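Prellen: daily FX closes and trade journal

README, data card included

What is in the package

Two files. The first holds daily closing prices for four currency pairs (AUD/NZD, EUR/NOK, GBP/CHF and USD/SEK), 1000 rows in total. The second is a trade journal with 335 entries, each one a breakout trade with an entry, a stop, a target and an exit. The journal was typed in by hand by the person who made the trades, and you should keep that in mind every time you see a nice-looking average.

Where the prices come from

Prices were exported from the Braltik charting program, which takes its close at 5 p.m. New York time. If your broker closes the day at midnight London time, your candles will not match these, and a breakout in one file may be no breakout at all in the other. I would not trust any result that disappears when you move the close by a few hours. Several of ours did.

Columns

pair: six letters, no slash
close: five decimals
side: long or short
entry, stop, target: prices as placed
exit: price as filled
pips: exit minus entry, sign flipped for shorts, spread already taken off
reason: free text, often written after the fact

The reason column is the one people ask for and the one I would drop first. "Retest of broken resistance" appears on winners and losers alike. Trades that lost money have longer reasons – read into that what you like.

Known problems

Swap charges are missing. For trades held overnight that matters, and EUR/NOK was held overnight a lot.

Fills during news releases are recorded at the price asked for when the platform log was unclear. Real fills were probably worse.

The December rows are thin. Spreads widened, fewer trades were taken, and two of the four pairs have gaps that were left as gaps. Please do not forward-fill them and then report a volatility number.

There are no losing trades in the first month of the journal. Mikkel Eskildsen says that is how it went. I have asked twice.

What it should not be used for

Selling signals. The Frandsen script that ships with the files will print an equity curve starting at 800 dollars, and the curve goes up. It was tuned on the same rows it is tested on. Run it on the Gritow split (last quarter held out) and the line is close to flat before swaps. 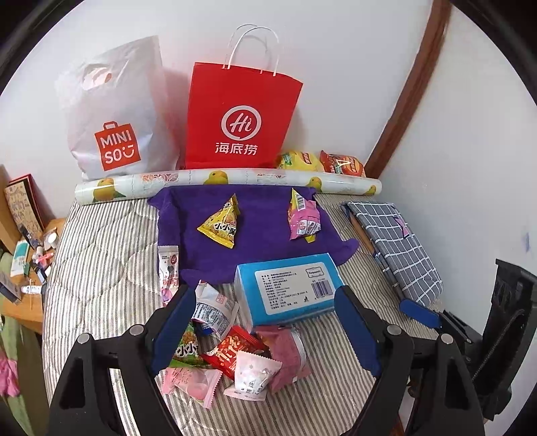 Last modified: 19 May 2022

Changes in this version

Duplicate GBP/CHF rows removed. The pips column was recomputed from entry and exit, and the hand-typed values were thrown out. Mikkel wanted both kept – the old ones are still in the previous version for anyone who cares to compare.

Corrections are welcome if they come with a row number and a broker statement. Screenshots of charts with arrows drawn on them will not be merged.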